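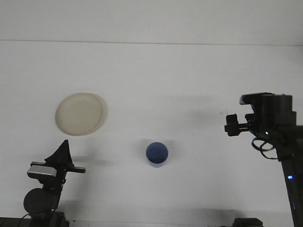 Progress report to the De Bruijn Fund, Thursday, August 8, 2019

Dear Wouter Vermeulen,

You asked for a page on how the Zetport lunch club has spent its second instalment. Most of it has gone on food, as promised, and a regrettable share on the boiler, as feared.

We now serve lunch on 3 days a week, up from two in April. Around 18 people come to each sitting, and the soup has improved since Bilel was persuaded that cumin is optional. The hall roof still leaks over the piano – we have moved the piano.

The bus is less cheerful. Rasik, our transport firm, has twice sent a vehicle with 16 seats and no ramp, then billed us for the ramp. We have disputed the second invoice and are enjoying a long correspondence about the first.

We are 500 euros over on heating and a little under on printing, mainly owing to the printer. I would like to move the printing money across, if you agree. The garden project has not begun. It has a shed, a budget line and a great many slugs.

The next report will include the visitor survey, once we have rewritten question four.

Contact us | © Zetport Lunch Club | Back to top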